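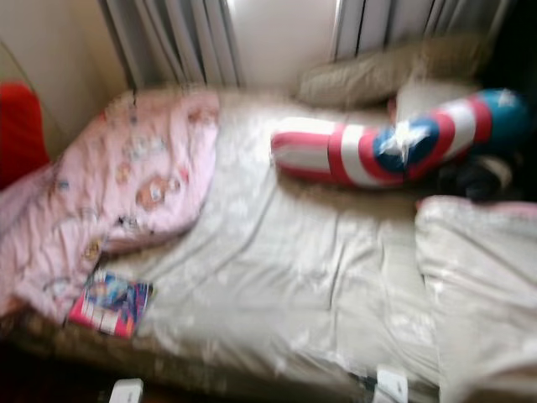 Unit 4: Laundering of bed linen

Load and water
Linen is weighed dry. The Rillwood washer takes 16 kg per load; overfilling reduces mechanical action and leaves detergent in the cloth.

Temperature
Cotton sheets: wash at 60 °C. Check the care label on blends before raising the temperature.

Thread count
Threads per square inch, warp plus weft. The Sandham sample is 378. Counts above 500 often include multi-ply yarns counted by ply, so compare fabric weight as well.

Shrinkage
Measure warp and weft separately, before the first wash and after the fifth.

Reading for Monday: Sirkley handout, sections 2 and 3.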